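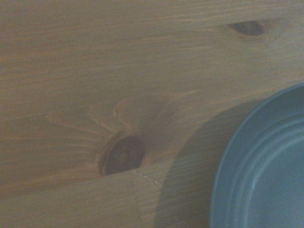
Text: Domnica Marinescu

Den Tisch Tinville von Prorkley habe ich im September gekauft, als Ersatz für einen alten Küchentisch mit beschichteter Platte. Bezahlt habe ich 401 Euro inklusive Lieferung bis zur Haustür. Er wird seitdem täglich benutzt, zum Essen, zum Arbeiten und an manchen Abenden für beides zugleich.

Die Platte ist aus hellem Kiefernholz und besteht aus mehreren Brettern, deren Fugen man sieht. Wer eine ruhige, gleichmäßige Fläche sucht, sollte sich etwas anderes ansehen. Bei unserem Exemplar sitzt ein großer, dunkelbrauner Ast direkt an einer solchen Fuge und endet dort wie abgeschnitten. Um ihn herum läuft die Maserung in weiten Bögen, ansonsten ist sie ziemlich gerade. Weitere Äste sind über die Platte verteilt. Mir gefällt das, meiner Nachbarin Liên Văn war es zu unruhig, und sie hat sich für ein Modell in Buche entschieden.

Der Aufbau dauerte 47 Minuten, zu zweit. Die Anleitung kommt ohne Text aus und ist verständlich, nur die Reihenfolge der Schrauben an den Querstreben mussten wir zweimal nachsehen. Der beiliegende Inbusschlüssel ist zu kurz. Mit einem eigenen Werkzeug geht es deutlich schneller. Nach den ersten Wochen habe ich alle Schrauben noch einmal nachgezogen, danach hat nichts mehr gewackelt.

Kiefer ist weich, und das merkt man. Ein heruntergefallener Löffel hinterlässt eine kleine Delle, ein Kugelschreiber drückt sich durch ein einzelnes Blatt Papier. Wir legen beim Schreiben eine Unterlage darunter. Heiße Töpfe kommen grundsätzlich auf einen Untersetzer. Ein Ring von einer Kaffeetasse ging mit feinem Schleifpapier (Körnung 240, immer in Richtung der Maserung) und etwas Öl wieder weg. Rotwein haben wir sofort abgewischt, davon blieb nichts zurück.

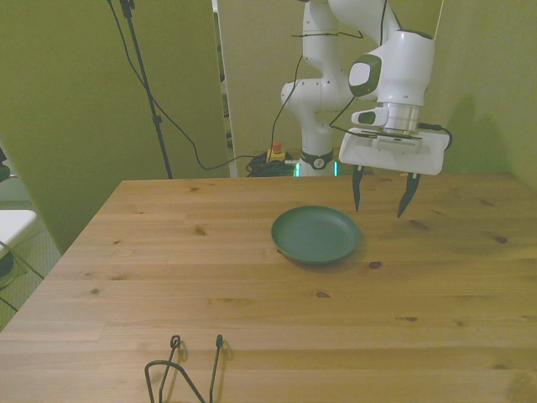

Dunkelgrüner Kunststoffteller auf der Tischplatte

Einfaches Geschirr in kräftigen Farben passt gut auf das warme Holz. Teller mit rauem Fuß hebe ich lieber an, als sie zu schieben. Kunststoff ist in der Hinsicht unproblematisch.

Für die Pflege nehme ich das Möbelöl von Cellevow. Es lässt sich mit einem Baumwolltuch dünn auftragen, den Überschuss wische ich nach einer Viertelstunde ab. Über Nacht sollte nichts auf der Platte stehen. Der Geruch ist nach einem Tag verschwunden. Zweimal im Jahr dürfte bei normaler Nutzung reichen, am Essplatz eher öfter. In den Fugen sammeln sich Krümel, am besten kommt man mit einer weichen Bürste heran.

Nicht gut fand ich die Verpackung. Eine Ecke des Kartons war eingedrückt, und die Unterkante der Platte hatte dort eine Macke. Der Kundendienst bot nach 2 Tagen einen kleinen Preisnachlass an, den ich angenommen habe. Im Alltag sieht man die Stelle nicht.

Von mir gibt es vier von fünf Sternen. Den Abzug bekommt der Tisch für die Verpackung und den Inbusschlüssel. Die passende Bank aus derselben Serie habe ich nicht ausprobiert.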